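Altine Building, Tenants' Meeting
Minutes, May 20, 2024

Present: representatives of Stotonum, Erkon and Debnath, plus the building office. Quorum met.

1. Minutes of the last meeting
Approved with one correction. The loading door repair was charged to the building fund, not to Erkon.

2. Kitchen
The shared refrigerator will be emptied on the last working day of each month. Anything without a name goes out. Debnath asked for a second shelf for mugs – agreed, up to $299.

3. Second-floor workroom, ceiling and lights
The building office reported on the ceiling. The recessed panels will stay as they are and be wiped down in September, along with the long fluorescent fixtures.

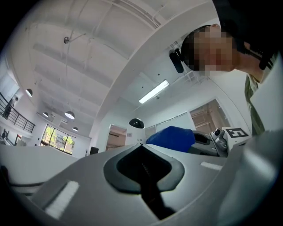

Stotonum asked that the cables and conduits running across the panels be labeled before the cleaners start. Agreed. Erkon has an old wiring plan and will send it to the office. The quote for cleaning and labeling is $886, split among the 3 tenants by floor area. Erkon would like to see the split in writing first.

Replacement of the light fixtures was raised again and put off – no prices yet.

4. Other business
Bicycles are still being left on the back stairs. The office will put up a notice.

Next meeting in September, same room, at 4 p.m.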